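Project report: getting two arms to agree on one sheet of paper

I signed up for the folding project thinking the hard part would be the folding. My piece of it was the software that sits between the policy and the motors, and I spent most of November there. Elba Sosa had already written the planner, which she named Skorkora, and my job was to make both arms follow it without tearing anything (or each other!).

The first thing I did was throw out my own timing code. I'd been sending targets to the left arm and then to the right arm in one loop, which looked fine on plots and felt awful on paper. When both grippers are on the same sheet, even a small lag turns into a tug.

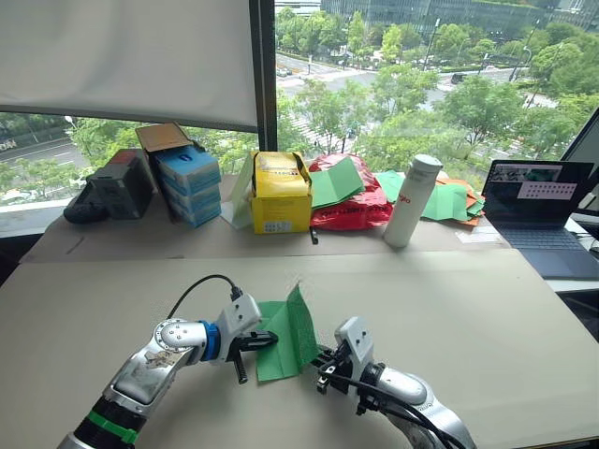
So I moved each arm to its own thread with a shared clock, and a tiny buffer that holds 3 targets ahead. Heino Dambrauskienė talked me into making the buffer drop stale targets instead of catching up on them, and wow, that helped. Catching up was where all the jerking came from.

Then came the green paper problem. Our fold detector looks for creases as edges in the head camera view, and it kept losing the middle crease whenever a flap stood up and shaded it. I relabeled over 100 clips by hand — two evenings and a lot of crackers — and added a rule that the crease can't jump across the sheet between frames. It's crude and I like it a lot.

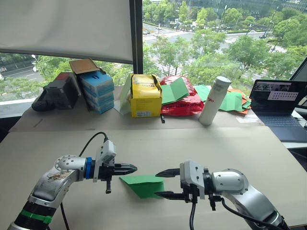 Brasier Robotics Club, Manipulation Software Team

The part I'm least happy with is the regrasp. Skorkora wants one gripper to hold while the other lets go and slides under, and my code still decides "holding" from jaw position alone. A thin sheet barely changes that number. Amancay Huenchumán thinks motor current would be a better signal, so I've started logging it, but the log is noisy and I haven't picked a filter yet.

Next term I'd like to try the same code on plain white paper, which I suspect will break the detector all over again. The timing fix and the label set are both in our shared repo, and Elba has the key for the lab machine.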